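4.2 Handling rules for dishware tasks

The rules in this section apply to every trial in which the robot loads or unloads an open dishwasher. They extend the general bench rules of Section 3 and were drafted by Kurek and Moroz after the July trials at Trulberg. "Must" marks a requirement, and "should" marks good practice from which an operator may depart if the reason is logged.

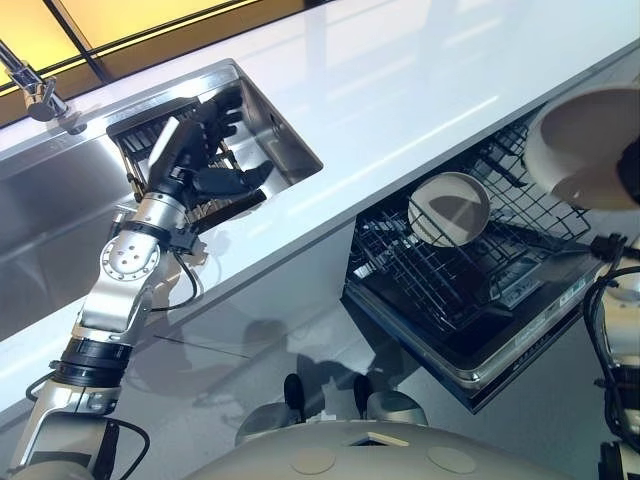
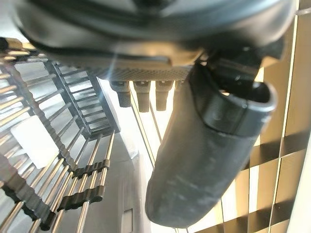 Figure 2. Dish handling at the kitchen station. First view: from the head camera, with the dishwasher door folded down and the lower rack pulled out. Second view: from a wrist camera, with the gripper beside the wires of a dish rack.

Before motion is enabled, the operator must check that the cables on both arms have enough slack for the full planned reach and cannot enter the door hinge. An open door is treated as a fixed obstacle, and its outline must be present in the collision model. The base must not move while either hand is in contact with a rack or a dish.

Contact with rack wires is permitted, but is limited in time. If a finger remains loaded against a wire for more than 200 ms without progress along the planned path, the controller must stop the arm and release the grip force in steps. Automatic retries are limited to 2 per item. After that the operator takes over, and the trial is scored as assisted.

Tines and clips hide the fingertips from the head camera in many poses. The wrist view must therefore be recorded throughout, and both streams must share one clock. Fingers should be inspected for wear every 14 trials, and any loose collar or bracket must be reported before the next run.

Henare and Ruawai reviewed the logs separately against these rules. Differences between the two reviews were settled by Tomoana, using the recorded streams alone.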